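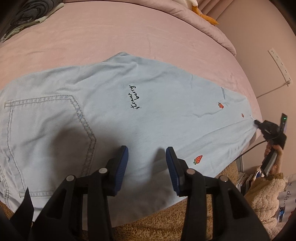

淡い水色のデニム。黒い筆記体の刺繍は「Strawberry」、裾に近い側に赤いいちご。

Plirnell 衣類たたみ記録 データカード

概要

Plirnellは、家の中で衣類をたたむ作業を文章で書き起こした記録集です。収録は400件。一件につき衣類一点で、広げる、向きをそろえる、折る、置く、という流れを短い日本語文で書いてあります。作業面はベッドが中心で、テーブルと床が少し混じります。

たたみ方の手本集として使うのはおすすめしません。きれいにたためた記録を選んで載せたわけではなく、途中で崩れたものも、たたみ直したものも一件として数えています。「片づけの効率が上がるデータ」と紹介されたことがありますが、その根拠をこちらは持っていません。

ファイル構成

README.txt　この文書
garments.tsv　衣類の一覧。品目、色、素材、柄、装飾
steps.tsv　手順の本文。一行につき一動作
labels.tsv　品目ラベルの定義
notes/　書き起こし担当者のメモ。書式は不統一

文字コードはUTF-8、改行はLFです。表計算ソフトで直接開くと品目番号の先頭のゼロが消えることがあるので、文字列として読み込んでください。

品目ラベルについて

ラベルは32種類あります。最初の案ではこの倍近くありましたが、書き起こす人によって「短パン」「ハーフパンツ」「薄手のズボン」がばらばらに使われ、同じ服に三つの名前がつく始末でした。細かく分ければ精度が上がるという意見には、いまも賛成できません。たたまれた服は、広げるまで丈がわからないことが多いのです。わからないものを細かく呼び分けても、当てずっぽうが増えるだけでしょう。

そこで、丈の確認できないボトムスは全部「下衣・丈不明」に入れました。便利すぎる箱だという批判はもっともです。それでも、見てもいない裾を見たように書くよりはましだと考えています。

デニムも扱いに困る品目です。「デニム」は生地の名前なのに、ズボンの意味で使う人があとを絶ちません。garments.tsvでは素材欄にだけ「デニム」と書き、品目欄では使わないことにしました。古い行には直し漏れがあるはずです。

装飾の欄

刺繍、アップリケ、ロゴの布片、プリントは「装飾」欄に自由記述で入れます。文字が読めれば読めたとおりに写し、大文字小文字も変えません。読めなければ「文字あり、判読せず」とだけ書きます。ブランド名の推測は禁止です。色と配置だけで銘柄を言い当てたがる人がいますが、当たっていたかどうかを確かめる手段がこちらにはありません。

いちごや花のような模様は、数えられる場合に限って数を書きます。ただし、折った内側に隠れている分は数に入りません。つまり同じ服でも、広げた状態とたたんだ状態で数が違うことがあります。仕様です。苦情は何度もいただきましたが、変える予定はありません。

手順の粒度

一件の手順は最大9行に収めました。それを超えるものは、たいてい途中で別の服をどけたり、しわを何度も伸ばしたりしています。そうした動作は「中断」「整え」の一語にまとめました。乱暴な処理なのは承知しています。しわを伸ばす動作そのものを調べたい方には、この記録集は向きません。

折りの向きは「縦」「横」「斜め」の三つです。縦横は服の前後ではなく、衿やウエストを上に置いたときの向きで決めます。ベッドの上では服が斜めに置かれることが多く、作業者から見た縦横を採用した初版は使い物になりませんでした。

ウエストのゴムやギャザーがある服は「口が縮む」という注記を付けます。平らに折ったつもりでも、その部分だけ幅が狭くなり、長方形の端がそろいません。手引き書はここをたいてい「軽く整える」で済ませますが、軽く整えて済むものなら注記はいらないはずです。

作業面としてのベッド 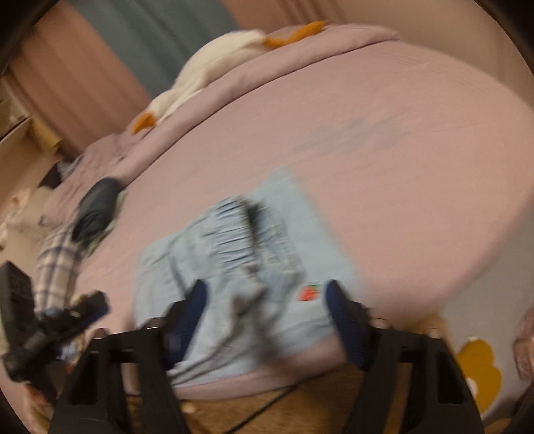 ベッドは広くて腰も楽だ、という理由でよく勧められます。半分は疑ってかかったほうがいいと思います。マットレスは押せば沈み、シーツは服と一緒に動きます。端をきっちり合わせても、手を離すあいだに下の布ごとずれることがあります。広さにしても、掛け布団を寄せた山や、ぬいぐるみや、まだ手をつけていない服を差し引いたあとの話です。全部どけてから始めればいいと言う人は、どけたものをどこに置くつもりなのでしょうか。

そのため、この記録集では作業面に残っているものを「周辺物」として別に書きます。寝具、ぬいぐるみ、ほかの衣類の三区分で、当てはまらなければ「その他」。丸まった布のように、服なのか袋なのか決められないものも「その他」です。格子柄のシャツのように品目がはっきりしていて、たたむ対象でないものは「ほかの衣類」に入れます。片づいた部屋だけを集めれば表は短くなりますが、そういう部屋でばかり洗濯物をたたむ家庭がどれだけあるのか、私は怪しいと思っています。

シーツと布団の色名は、桃色と薄紫の境目で担当者の意見が割れました。昼と夜で違って見えるという指摘もあり、色名は「桃系」「紫系」のような幅のある書き方も認めています。色だけを手がかりに同じ寝具だと判断しないでください。

確認の方法

書き起こしのうち60件を、最初の担当者とは別の人が読み直しました。直しがいちばん多かったのは品目ではなく「裏表」の欄です。後ろポケットが見えていれば後ろ身頃が上、というだけのことが、服が少しねじれると途端に怪しくなります。読み直していない残りの行にも、同じ種類の誤りがあると思って使ってください。

確認済みの印がある行も、正しさを保証するものではありません。二人が同じ間違いをすることはあります。

使えそうな用途、使えない用途

衣類の呼び方の揺れを調べる、手順文の書き方を比べる、家事の記録様式を考える。このあたりなら多少は役に立つかもしれません。

たたむ時間の比較には使えません。所要時間を記録していないからです。収納量の見積もりも無理です。たたみ上がりの寸法は載せていません。性別や年齢の推定に使うのもやめてください。いちごの刺繍がある服を誰が着るかは、刺繍には書いてありません。

既知の問題

・「Itik」由来の古い行では、靴下の左右が一点ずつ別に数えられています。統合は途中です。
・「Sutter」式の折り順と書かれた行がありますが、定義が残っておらず、何を指すのか特定できていません。削除も検討しましたが、いまは残してあります。
・notes/の中に、labels.tsvにない略語があります。意味を聞ける相手がもういないものは、そのままにしています。
・「きれいに」「ふんわり」という副詞が消し切れていません。見つけたら無視してください。

更新

2020年7月4日　装飾欄の書き方を統一。「下衣・丈不明」を追加。
次の更新は10月の予定ですが、予定どおりに出たためしがないので、あてにしないでください。

管理はRuvalariのMathias Strebelです。誤りの報告には品目番号と、どの欄がおかしいかを書き添えてください。「全体に雑」という報告は受け取りましたが、直しようがありませんでした。

お問い合わせ ｜ © 2020 Ruvalari ｜ ページの先頭へ戻る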